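Kultetti Home Notes – Timber Surfaces
Oiled, lacquered and veneered tabletops: cleaning, marks and minor repair
Posted Wed 24 November

Identify the finish first. Most damage to tabletops in service is caused by the wrong product on the right timber. Place a drop of water in an inconspicuous spot, such as the underside of an overhang that has been finished to match, and leave it for ten minutes. If the drop sits up and wipes away without trace, the surface is lacquered or otherwise film-coated. If it flattens and leaves a darker patch, the surface is oiled, waxed or bare. Older tables may be one thing on top and another underneath, so repeat near a back corner before committing to anything.

Routine cleaning
Use a microfibre cloth, damp only, and a few drops of pH-neutral detergent in a bucket of lukewarm water. Wring the cloth until it no longer drips. Wipe with the grain, then dry with a second cloth. Spray bottles should be aimed at the cloth – never at the table, where liquid runs into joints, edge banding and cable holes. Methylated spirits will soften shellac and can dull some lacquers. Vinegar is of little use on timber and slowly etches oil finishes.

Silicone-based aerosol polish is not recommended on any finish. It gives a quick shine and contaminates the surface, and any later coat of oil or lacquer will pull away into small craters known as fisheyes. A table that has had years of it needs repeated wiping with mineral turpentine, changing rags often, before recoating.

White rings and bloom
A white mark is moisture held in the finish, and the timber beneath is usually sound. Leave it for a day or two in a dry room. If it persists, lay a folded cotton tea towel over the mark and pass a warm iron across it, no steam, for three seconds at a time. Lift and check after each pass. Stop as soon as the colour evens out. Do not use this method on veneer that has already lifted, as heat softens the glue line further.

Black or grey marks
These are a reaction between tannin and iron, common on oak where a steel tin or wet steel wool has been left standing. They lie in the timber itself. Oxalic acid crystals dissolved in warm water will bleach them on solid timber once the finish has been removed. Gloves, eye protection and good ventilation are required, and the area must be rinsed several times. On veneer, spot treatment generally leaves a pale halo; treat the full top or leave the mark alone.

Fine scratches
Sight along the top with a lamp set low at one end. Scratches that run with the grain tend to disappear under a single coat of oil. Those that run across it need abrasion. Start at 240 grit, finish at 320, and keep the block moving in long strokes parallel to the grain. Veneer may be 0.6 mm thick or less, and an orbital sander will go through it at the edges in seconds. Hand sanding only.

Re-oiling
Work at 18 degrees or above, out of direct sun. Apply a thin coat with a lint-free cloth, wait fifteen minutes and wipe off everything that has not soaked in. Oil left standing goes tacky and collects dust. A dining table 700 mm wide takes very little product, and a small tin will do several coats. Spread used rags flat outdoors to dry or submerge them in water in a lidded metal bucket. Scrunched rags can self-heat and catch fire.

For a household table used daily, re-oil in March and again six months later. Lacquered tops need no oil at all.

Preventing wear
Fit felt or cork under ceramic, cast iron and wire items. Lift, don't slide. Replace felt pads once grit has bedded into them, as a gritty pad behaves like sandpaper. Keep tables clear of heater outlets, and rotate the centrepiece every few weeks so that pale timber colours evenly. 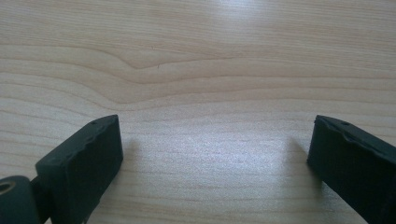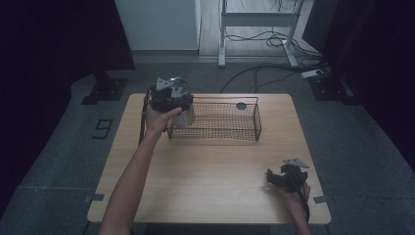 Pale grain, bright light and a wire mesh basket on the top.

Comments (1)

Kwok: Agree on the silicone, but I'd go easier than 240 to start on oiled oak. I begin at 320 and only drop back if the scratch catches a fingernail. Also worth adding that hardwax oil is a different job – it needs a much thinner coat and doesn't like being patched over ordinary linseed. I had to strip a whole top after finding that out. Does the iron method work on water-based lacquer? Mine went slightly cloudy and I stopped.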